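# Where the Keys Go

*Small storage for the entryway, considered as hardware*

A household key ring is an awkward load. The mass is low, but it is all metal, it hangs from a single point, and it arrives with some speed at the end of the day. Most products sold to receive it are bowls or hooks. The bowl accepts anything and returns it slowly. The hook holds one ring well and does nothing for coins, earbuds or the receipt in the other hand.

The combined holder tries to do both jobs on one footprint. The Surkircombe workshop Brevitz has been making one since September, in a first run of 465 pieces, and the general layout is now common enough to be discussed as a type: a post with hooks, an open vessel beside it, and a flat base joining the two.

## Base and post

The base does most of the work. A plain disc under the vessel would leave the post with nothing to stand on, so the outline is extended on one side into a rounded lobe. Seen from above it resembles a keyhole, a shape that some buyers will take as a joke and others will never see.

Hanging keys pull the post toward the hook side. The resisting moment comes from the weight of the base and vessel, multiplied by the distance from their combined center to the edge the holder would tip over. Long hooks are convenient for the hand and bad for this sum. Two short hooks, angled outward and set partway up, keep the load close to the post and low enough that a hurried pull does not carry the whole object with it.
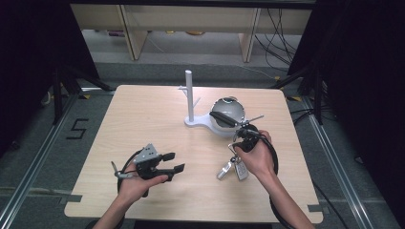
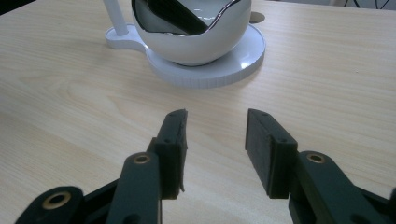 ## The vessel

A bowl with a level rim is easy to make and easy to wipe. A wavy rim, like the edge of a broken eggshell, costs more in finishing and has one practical merit: the low points admit the fingers at a flatter angle. The high points stop small items from sliding out when the holder is moved for dusting.

Dark interiors against a white shell are a matter of taste with some consequences. Silver keys show clearly on black. So does dust. Gloss surfaces of either color will record fine scratches from key blades, and an owner who minds this should use the hooks for metal and reserve the bowl for softer things.

## Placement

Pale wood-grain tops suit white accessories but give little visual separation, and a holder pushed to the back of such a table tends to be overlooked by guests and by its owner. Adeyemi, the furniture shop on the same street, displays its holders 30 centimeters from the front edge of a console. This is farther forward than most people would choose. It leaves the hooks within reach of a bent elbow.

Left-handed users should turn the base half a revolution, bringing the post to the right of the vessel.

Felt pads under the base reduce noise and protect the tabletop, at some cost in grip. Thin rubber is better on laminate. On oiled wood it may mark the finish, and cork is the safer material.

Tivwood, a smaller maker, sells cork discs cut for round bases. The lobe has to be trimmed by hand from a second disc.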